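Cutia: Comparing a Wicker Basket and a Corrugated Box for Short-Term Storage of Packaged Snacks
Project report, Everyday Products module
Korndale Technical College
Submitted 19 Aug 2024

1. Background

The Cutia project began as a class assignment on containers used in the home. The assignment asked each group to select two containers that are used for the same job and to compare them under normal conditions of use. Our group selected a wicker basket with a fixed handle and an open corrugated cardboard box. Both are commonly left on a kitchen or dining table to hold packaged snacks, wrappers waiting to be thrown out, and other light items.

The two containers differ in shape, stiffness and cost. The box came as the outer packaging of a mixed grocery order and cost nothing extra. The basket was purchased from Mbwambo, a household goods store near the college. Prices were not compared, as the box has no separate retail price.

The work was limited to four properties: how easily items can be moved in and out, how well the contents can be seen from a seated position, how well the container holds its shape when carried, and how much table area it occupies. Food safety and long-term storage were outside the scope.

2. Test setting

All work was done in the dining corner of a shared apartment. The table has a reddish-brown wooden top and stands against a plain wall. A strip of the tabletop 600 mm wide was set as the work area, and both containers had to fit inside it side by side. The limit was chosen after measuring the space left on the same table when it is set for a meal.

The basket was placed on the right and the box on the left. This arrangement was kept for the full series. An earlier trial in February had used the opposite arrangement, but the basket handle then blocked access to the box for a right-handed user, and those results were dropped.

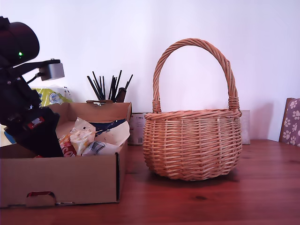
The contents were ordinary soft packaging: plastic bags, printed snack wrappers, and light paper items. Some bags were full and some had already been opened. Rigid items such as jars and cans were left out, because in the February trial they hid the differences between the containers. A heavy jar settles to the bottom of either one and stays there.

The main dimensions were taken with a steel rule. The front wall of the box is 85 mm high, measured from the table to the top edge. The basket body is 220 mm wide at the rim on its short axis. The empty basket has a mass of 560 g on the kitchen scale. The mass of the box was measured with one flap damp from a spill and the value was rejected. It was not measured again, and this should be counted as a gap in the data.

3. Description of the containers

3.1 Basket

The basket is made from light tan wicker strands woven horizontally around vertical stakes. The body is wider at the top than at the base. The rim is thicker than the body and has a braided finish. One tall handle rises from opposite sides of the rim and passes over the opening.

The narrow base has two effects. It takes up less table area than the rim suggests, and it causes soft packages to slide toward the center. Small items placed against the wall tend to tip inward unless another item holds them upright.

3.2 Box

The box is light brown corrugated board with an open top. Its inside floor is flat and its walls are low compared with those of the basket. The front wall has a cut-out for a hand near the bottom. The cut-out makes it possible to see part of the contents from the front, but a thin wrapper can also work its way through when the box is pulled by that opening.

The flaps were left attached. When open, they can stand upright, lean outward or fall back over the contents. Their position has a larger effect on use than was expected when the test was planned, and it is treated separately in section 5.

4. Procedure

Each run consisted of moving the contents from one container to the other, one item at a time, and then inspecting the result. Items were lifted from above, set down, and released without being pressed into place. Runs were made in both directions, box to basket and basket to box.

After each run the following were recorded:

Whether any item rested above the rim.
Whether any item touched the handle.
Which items could be identified from a chair at the near side of the table.
Whether the container had shifted from its marked position.

An item was considered identified if the person in the chair could name the product type. Reading the brand was not required. Clear bags with no print were excluded from this part of the record.

For the carrying check, the loaded container was lifted, taken to the kitchen counter and returned. The basket was carried by its handle. The box was carried with both hands under the base. A second check with the box held only by the cut-out was stopped when the front wall began to bend.

5. Results

5.1 Access

The box gave better access in all positions. Its opening has no obstruction, and a package lying flat can be gripped at any edge. With the basket, the approach had to be made from one side of the handle or the other. An item lying directly under the handle was the hardest to lift out, particularly when its upper end leaned against the wicker.

The order of loading also mattered more for the basket. If a large crumpled bag went in first, it opened out, filled the middle and left only narrow gaps at the ends. If stiff packets went in first and were stood against the wall, the bags could be fitted between them. In the box the order made little difference to the result.

5.2 Visibility

Visibility from the chair was better for the basket when packets were standing. A standing packet shows its printed face above the rim and can be named without getting up. In the box the same packet usually lay flat, and the front wall or another wrapper covered part of it.
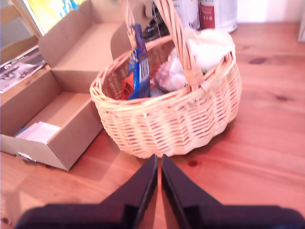

Figure 2. Wicker basket with packaged items inside, next to the open cardboard box. A blue packet stands against the inner rim.

Crumpled bags were difficult to identify in both containers. Their print folds inward and only plain areas face out. White paper and white plastic were confused with each other several times. A larger set of items would be needed to say whether this depends on the container at all.

5.3 Effect of the flaps

A flap standing upright at the back of the box acted as a screen between the box and the objects behind it. This was useful for finding light-colored items, which stood out against the brown board. A flap leaning to the right reduced the clearance to the basket handle. In two runs the flap touched the handle during loading and the box turned slightly on the table. Folding the right flap down outside the box removed the problem but used more of the work area.

5.4 Carrying

The basket kept its shape when lifted. The load settled toward the center and no item fell out, including in runs where paper or cloth rose above the rim. The handle did not twist at its attachment points to any degree that could be seen by eye.

The box had to be carried level. When one side dropped, the contents moved together toward that side. The walls bowed outward near the middle, although they returned when the box was set down.

5.5 Table area

At the base the basket uses less area than the box. At rim height the difference is smaller. With the box flaps opened outward, the pair filled the 600 mm strip with no usable space left over. With the flaps upright there was room for a cup between the containers.

6. Discussion

The results support using the box for sorting and the basket for holding. Sorting needs a flat floor and free access from above. Holding items on a table for a few days needs a container that shows what is in it and can be moved with one hand when the table is wiped.

The comparison has several limits. Only one basket was used, and a basket with a hinged handle would probably score better for access. The box was a used one, and a new box of the same board may be stiffer. Wear was not measured. The wicker has small gaps that collect crumbs, and cleaning these took longer than wiping out the box, but no times were recorded.

A weaving guide published by the Plotomen craft workshop recommends a cloth liner for baskets holding small packages. A liner was not tested. It would keep crumbs out of the weave and may also reduce sliding toward the center, at the cost of some inside width.

7. Further work

The next stage of Cutia will repeat the access test with a low-handled basket and with the box flaps cut off. The mass of the dry box will be recorded before the first run. The seated visibility test should use a fixed chair position marked on the floor, since small changes in eye height affected whether items behind the front wall of the box could be seen. The item list will be extended to include flat cartons, which do not slide or crumple and would give a steadier reference for both containers.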